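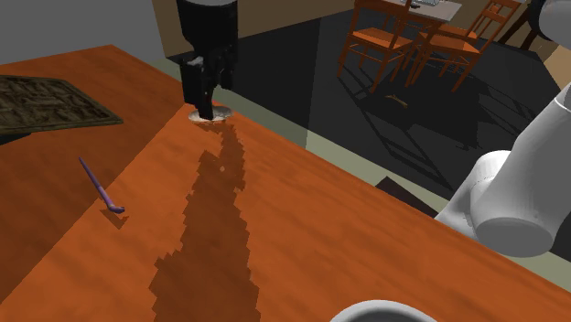 4 min read

Right, so you've cloned the Batarthorpe cell and you want it to behave the way it does on my machine. Most of the trouble you'll have is at the fingertips, so start there. I use the pale grey disc as my reference part (it's small, it lies flat and it has a thin rim), and bringing the two dark fingers down near its centre is the pose I check after every change. If they're landing over by the rim, stop and sort the tool offset before you touch anything else!

## Setting up

Unpack the cell folder next to the Condent solver, then run the setup script once. It asks for a step rate. I've settled on 900 and I'd leave it there – I tried 2000 for a whole Wednesday and all I got was a noisier fan and the same contacts.

The arm and gripper files live in `lavetti/`, the table and loose objects in `sastry/`. Keep them apart. I merged them back in January to be tidy and spent an evening picking table friction out of the wrist settings.

## Checking the fingers

1. Load the cell with everything at rest.
2. Bring the gripper down over the disc, slowly.
3. Stop at first touch and read the contact force for each finger.
4. Back off, wait for the arm to settle, go again.

I do 5 presses. The two fingers should agree with each other; if one reads much higher, the wrist is tilted and you want `wrist_trim` in the Lavetti config. Small nudges only, please, it's touchier than it looks.

## Looking after it

- Clear the contact cache whenever you swap the fingers. Old values hang about and make a good finger look worn.
- Save the rest pose before you experiment. I've lost mine more than once.
- If the disc creeps sideways under the fingers, look at the table friction first and the grip force second.

## Known faults

Error 2084 means the arm's joint limits didn't load. Restart the solver, and if it comes back, check the path to `lavetti/` for a stray space.

The gripper sometimes shudders when it lifts off. I've got a half-finished fix for this in the `damping` branch (it works for slow lifts, fast ones still rattle a bit), and I'd love to hear how it runs on other people's setups.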